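18 Dec 2020

Paste batch 8, wheat starch, continued from the June notes.

Soaked the starch overnight in distilled water, poured off the top in the morning and cooked it in the small double boiler. Stirred the whole time with the flat wooden spoon. It went clear later than batch 7 did. I think the heat was set lower, but I didn't write the setting down for batch 7, so no way to compare. Setting this time is marked on the dial in pencil. Please don't wipe it off.

Strained twice through the horsehair sieve. First pass was lumpy, second was fine. Thinned half of it for the Japanese tissue and left the rest thick for boards.

Test strips: Jelier tissue, the lighter weight, pasted to offcuts of the Dudek ledger paper. Pressed between blotters under the 1000 g weight. Changed blotters once before lunch and once after. I'll leave the strips in for 48 hours and peel one from each set.
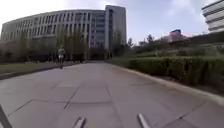
The Clavden survey volume is the one waiting on this. It has 144 leaves, and most of the damage is along the gutter in the first few gatherings. Old repairs there are animal glue, brown and brittle, and they come off with a damp poultice if you leave it alone long enough. I lifted two this afternoon. The second took a bit of the printed border with it, a sliver, now in the labeled envelope inside the front board. Slower on the next one.

Dalia Žukauskas looked at the sewing and wants to keep the original cords. I had been leaning toward resewing. Two of the cords are sound and the tail one is frayed near the joint, so we may be able to splice it. She will try a splice on the dummy book first, with the Staltard linen thread, unwaxed.

Thick paste is in the fridge, covered, top shelf. Date is on the lid. Throw it out if it smells sour or goes watery.

To do: cut more blotters, order tissue in the heavier weight, find the good bone folder. Check strips for cockling before anything goes near the Clavden leaves.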